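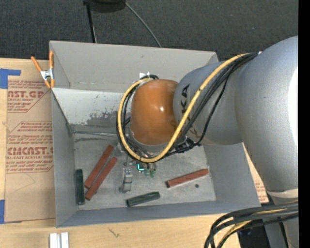 Pre-purchase check: bin picking cell, Lodura line

1. Bin - gray metal, finish flaking on one side, floor scuffed. Budget for a new one, $154.
2. Bin hold-down - spring clamp at one corner. Get a fixed bracket quote from Duteck.
3. Arm cables - yellow and black, looped at the wrist. Price a cable sleeve, $89.
4. Table - wood. Replacement frame $1,575, hold until February.
5. Spare gripper fingers - none priced. Cap at $500.

Comments (2)

adau_shop: Does the bracket price include bolts?

Reply: No, order those separately.

Contact | © Nakamura Cell Planning | Back to top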